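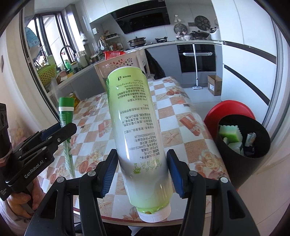

Vadby 家务整理小组二月招募:找一批愿意一起收厨房、收饭桌的人

发布日期:2026年1月28日

二月的厨房整理又要开始报名啦!去年来过的朋友可以直接跳到后面的“怎么报名”,第一次看到我们的朋友麻烦耐心读完,篇幅有点长,想知道的基本都写在里面了。

Vadby 是个做居家整理的小团队,到现在做了三年多,大部分时间都泡在别人家的厨房里。衣柜我们也收,书房也收,但说到最喜欢的,还是厨房和饭桌。一张饭桌上能同时摆着没拆的调料、洗了一半的菜、买菜带回来的袋子、前天喝剩的饮料和一块不知道谁放在那儿的海绵,每样东西都有它该去的地方,把它们一样一样送回去的那个下午特别过瘾(真的会上瘾,我们组里好几个人都是做完一次就留下来的)。

这次招的是“Jirkumach 饭桌计划”的参与者。名字有点拗口,大家平时都叫它饭桌计划。内容很简单:到普通人家里去,跟这家人一起,把饭桌、灶台、水槽边和冰箱旁边这一圈收拾出来,再把收的过程里用到的办法记下来,整理成一本给更多人看的小册子。册子暂定叫《Gradomari 厨房手记》,前半部分已经有了草稿,后半部分等着二月的各位来写。

招多少人

一共13位。经验没有要求,年龄满十八岁就行,男女都欢迎。上一轮里有刚毕业自己租房的,有带孩子在家的,有退休以后想找点事做的,也有在餐馆后厨干过、刀工好得让人看呆的。大家凑在一张桌子边上收东西,聊得特别开心,有人收着收着就开始交换腌萝卜的方子了。

我们最希望来的是这样的人:

对家里的小东西有好奇心,看到一个瓶子会想翻过来看看背面写了什么;

愿意动手,也愿意停下来问一句“这个您平时怎么用”;

能接受别人家的习惯跟自己家不一样;

记东西清楚,字写得好不好看没关系,自己和别人能认出来就行。

不太适合的情况也先说一下。有些朋友整理的风格比较干脆,看见旧的就想扔,这在自己家里完全没问题,在饭桌计划里就会有点为难。我们的规矩是:主人没点头的东西,一样都不扔。哪怕是一只皱巴巴的塑料袋,也先抚平了放一边,问过再说。

具体做些什么

每次上门是两人一组,一个人主要动手,一个人主要记,中途可以换。到了以后先跟主人坐下来聊一会儿,听听他们平时怎么做饭、谁买菜、谁洗碗、东西一般堆在哪儿。这一段千万别省。有一回我们急着开工,把一家人的醋和酱油按高矮排得整整齐齐,结果人家是左手炒菜的,全放反了,最后又重新来了一遍。

聊完以后从饭桌开始。为什么每次都先收饭桌,老朋友都知道:后面灶台和柜子里拿出来的东西全要有个地方放,桌子就是临时的中转站。桌布不用揭,铺着就铺着,最后再擦。

第一轮只分四堆:吃的喝的一堆,洗的擦的一堆,袋子和包装一堆,剩下说不清的一堆。分的时候手脚可以快一点,不用纠结。说不清的那一堆通常最有意思,里面会有找了半年的瓶盖、不知道配哪口锅的盖子、孩子的发卡,还有各种主人看见了会“哎呀”一声的东西。

第二轮看标签。这一步花的时间比想象中长,也是新手最容易漏掉的。瓶瓶罐罐不能光看颜色就往一块儿放,厨房里浅绿色的瓶子可能是饮料,也可能是洗洁精,放错了会出事。每样都拿起来转一圈,看看品名、保质期和贮存条件。需要冷藏的单独挑出来先进冰箱,写着“阴凉干燥处”的别摆在灶台边上。
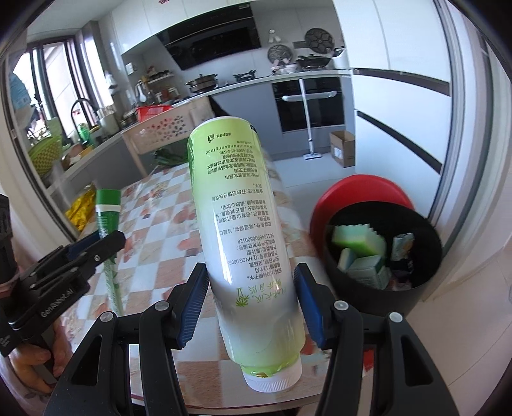
饮料和饮品类的瓶子,我们习惯把背标从头到尾读完,配料、保质期、贮存方法、生产信息都在那一小块地方,字往往又小又密,眼神好的朋友这时候就派上大用场了。瓶子倒过来拿的时候先摸一下盖子是不是拧紧或者扣紧了。翻盖的瓶口尤其要留心,有时候看着合上了,其实差那么一点点,倒过来几秒钟,桌布上就是一小滩。喝剩一个底的瓶子请主人自己决定,要么当场喝掉,要么倒掉冲一冲,留着当浇花的水壶也很好。

青菜这类新鲜东西碰到就先处理。叶子菜摊在桌上时间一长就蔫,我们一般问一下主人今晚吃不吃,吃的放到水槽边,不吃的擦掉表面的水,用纸包一下送进冰箱。收桌子收到一半,主人说“那我先把菜洗了吧”,转身就去开水龙头,这样的场面我们遇到过好多次,每次都觉得特别亲切。

第三轮才是归位。归位的时候用 Gradomari 分区法,听着像个大学问,说白了就是按手能够到的远近来排:每顿饭都碰的放在伸手就到的地方,隔几天用一回的往里一步,逢年过节才拿出来的放最高或者最低。锅可以叠着放,盖子跟着锅走。挂在墙上的东西,主人喜欢就留着,哪怕从来没用过,好看也是用处嘛!

水槽边的海绵、刷子、抹布要单独说一句。洗碗的、擦灶台的、擦桌子的,三样分开,最好颜色也分开。我们见过很多家把旧海绵攒起来,说留着擦别的,攒到后来谁也分不清哪块擦过什么。跟主人商量着定个地方,旧的归旧的,新的归新的,已经打算不要的就别再往水槽边放了。

塑料袋,塑料袋,塑料袋

单独给塑料袋开一节,大家应该都懂。

几乎每一家都有一个装满塑料袋的塑料袋。买菜的、装药的、超市的、点外卖的,厚的薄的,白的绿的粉的,塞在抽屉里、门后面、微波炉旁边的缝里。上门之前我们总想着这回应该不会太多吧,打开一看,还是那么多。

我们的做法很朴素:先把袋子全部集中到一处,抖一抖,里面经常掉出小票和蒜皮。然后按大小叠,小号的叠成三角,中号的叠成长条,大号的卷起来。有破洞的垫垃圾桶用。印着字和花的漂亮袋子有些主人舍不得用,那就单独夹在一起,送礼的时候很体面。透明的包装膜和包装袋不算塑料袋,别混进去,里面如果还有没吃完的东西,夹子夹好归到吃的那一堆。

叠三角这个手艺有人一学就会,有人学一下午还是会散开,散开也不要紧,卷一卷照样能放。上一轮有位参与者自己发明了一种叠法,折两下再往里一掖,比我们原来的快得多,这次的册子里会专门画出来。

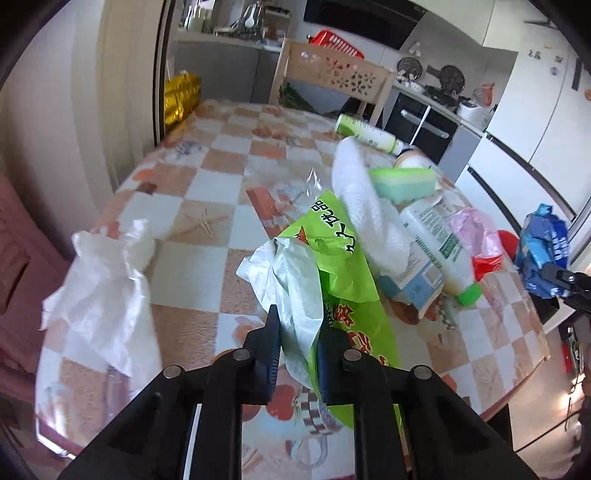 袋子收完,桌上剩下的就是第一轮里最考验人的那部分:混在一起的东西。它们单独看都好认,堆成一团就让人犯懵。一条白毛巾立着团在那儿,顶上搁块绿白相间的海绵,纸盒靠着毛巾,旁边是个绿盖子的白瓶子,再往后还有瓶子横躺着,这种一堆我们叫它“小山”。收小山的诀窍是从最上面往下拿,别从中间抽。先拿海绵,再把靠着的盒子扶起来,毛巾最后抽走,躺着的瓶子扶正了看标签。椅子可以先拉开,人站着收比坐着收顺手。压在皱袋子下面的小物件特别容易跟着袋子一起被团走,所以拎袋子之前手先往下探一探。

白瓶子要重点提醒一下。厨房里白瓶绿盖、白瓶绿标的东西实在太多了,长得像亲兄弟。没看清之前一律先放“说不清”那堆,认出来以后吃的归吃的,洗的归洗的,中间至少隔一个柜子。标签磨掉了的问主人,主人也想不起来的,拿一张纸条写上“待确认”贴好,下次回访的时候再看。

记录怎么写

每次上门都要交一份手记,这是饭桌计划跟普通整理最不一样的地方,也是我们最期待看到的部分!格式很松,写清楚下面这些就可以:

桌上原来有哪几类东西,哪一类最多;

哪样东西换了地方,主人为什么同意换;

哪样东西主人坚持不换,他是怎么说的;

你自己学到的一招;

有什么东西直到走的时候也没想好放哪儿。

最后一项请大家不要不好意思写。有些东西就是没有好位置,比如特别高的纸盒、特别圆的罐子、盖子比身子还大的桶。写下来,下一组去别人家碰到了也许就有办法了。手记里不写主人的名字和住址,也不写家里值钱的东西。文字长短随意,有人写半页,有人写得停不下来,我们都一字一句看完。

画图也可以。去年有人把一整张饭桌画成了地图,哪边是“饮料湾”,哪边是“海绵岛”,主人看了高兴得不得了,要了一张复印件贴在冰箱上。

时间和地点

活动从二月上旬到二月底,具体日子等名单定下来以后跟各位一起排。每次上门2小时,做不完就停,下次再接着来,不加班。大多数家庭希望下午收,晚饭前结束,主人正好可以在收好的桌子上吃饭。

上门之前有一次集体练习,在 Schumacher 楼一层的练习厨房。那里灶台、水槽、冰箱和饭桌都齐全,我们会提前把桌子弄乱(这个活儿抢着干的人特别多),大家分组收一遍,再互相看看别人是怎么收的。练习那天请穿不怕弄脏的衣服和防滑的鞋,头发长的朋友带根皮筋。水杯自带,茶叶我们有。

上门的家庭都在坐公交能到的范围内,分组的时候会尽量照顾住得近的。远一点的路费凭票报销,攒到月底一起给。

有什么回报

完成全部上门和手记的参与者,每人补贴1216元,活动结束后一次结清。中途有事退出的,按已经完成的次数折算,不扣别的。

除了补贴,每位还会拿到一本印好的《Gradomari 厨房手记》,参与者愿意署名的就署名,想用化名也行。最后一次聚会大家带一个自己家做的菜来,在练习厨房的桌子上摆开,吃完当场收,收完当场散,收得比谁都快!

有没有后续的工作机会?有。Vadby 春天会扩一批长期整理员,优先从参与者里问。不想长期做也完全没有压力,很多朋友来一个月,回去把自己家和爸妈家的厨房收了一遍,发来的消息我们看了特别高兴。

想让我们上门的家庭

这次也同时在找愿意把饭桌“借”给我们的家庭。不收费,不推销任何收纳盒,也不要求您事先打扫,千万别打扫!您越是提前收过,我们越看不出平时是怎么用的。桌上铺着花桌布、摆着早饭的碗、堆着昨天买的菜,统统保持原样就好。

需要您做的有这么几样。整理的时候家里至少有一位平时做饭的人在场,东西去哪儿由这位说了算。灶上的火请提前关好,热的锅放凉。刀具请自己收进刀架或者抽屉,我们的人不碰刀。药品也请提前拿开,放在一个我们不会打开的地方。家里有猫狗的告诉我们一声,有位参与者对猫毛过敏,排组的时候要错开;剩下的人大概会抢着去。

孩子在家很欢迎一起来。小朋友特别擅长配盖子,大人找半天的,他们一会儿就对上了。

整理结束后过一阵我们会回访一次,看看哪些位置坚持下来了,哪些又回到了老样子。回到老样子也正常,说明那个位置不合适,咱们再想一个。

常被问到的几件事

没有整理过厨房,会不会拖后腿?不会。第一次去的人一定跟有经验的搭档一组,动手慢一点没关系,看标签看得仔细就已经帮了大忙。

手上力气小可以吗?可以。重的东西两个人一起搬,高处的东西让个子高的来,请不要踩凳子逞强。米桶、油桶、装满水的大锅,先问搭档再动。

主人跟家里人意见不一致怎么办?这个我们遇到得很多,一个说放上面,一个说放下面,两个人都看着你。标准答案是笑一笑,先喝口水,让他们商量。您的意见等他们问了再说。

可以拍照吗?可以为手记拍,先问主人,拍之前把带名字的快递单、病历、孩子的作业本挪开。发到网上要另外征得同意。

过期的东西怎么处理?挑出来放在一边,跟主人一起看一遍日期,由主人决定。有些瓶子的日期印在瓶底或者瓶肩上,不太好找,请多转两圈。散装的、没有日期的,让主人闻一闻看一看,不要替别人尝。

包装盒要不要拆?还剩一多半的留着盒子,快见底的可以拆出来,盒子压平放到纸类那边。盒子上有使用说明的,剪下来夹好。

可以跟朋友一起报名吗?当然可以!不过上门的时候多半会把你们分到不同的组,练习和聚会再凑到一块儿。

需要自己带工具吗?手套、抹布、标签纸和笔都由我们准备。有用惯了的围裙欢迎带来,去年有位参与者的围裙口袋多到大家都想照着做一条。

怎么报名

发一封邮件或者把报名表交到 Schumacher 楼一层的前台都可以,标题写“饭桌计划”。请写上怎么称呼您、联系方式、二月里哪些时段方便、对什么过敏,再加一小段话,说说您家饭桌上此刻有什么。这段话我们最爱看,请不要收拾完再写。

想报名当家庭的朋友,标题写“借饭桌”,说一下家里几口人、平时谁做饭、最头疼的是哪一块。照片可附可不附。

收到以后我们会尽快打电话过来聊几句,聊完就告诉您能不能排上。名额满了会转到候补,候补的朋友也能来参加练习厨房那一次,茶照喝,桌子照收。

报名表在前台左手边的架子上,拿的时候顺便帮我们把旁边那摞说明也理一理,谢谢!

Vadby 家务整理小组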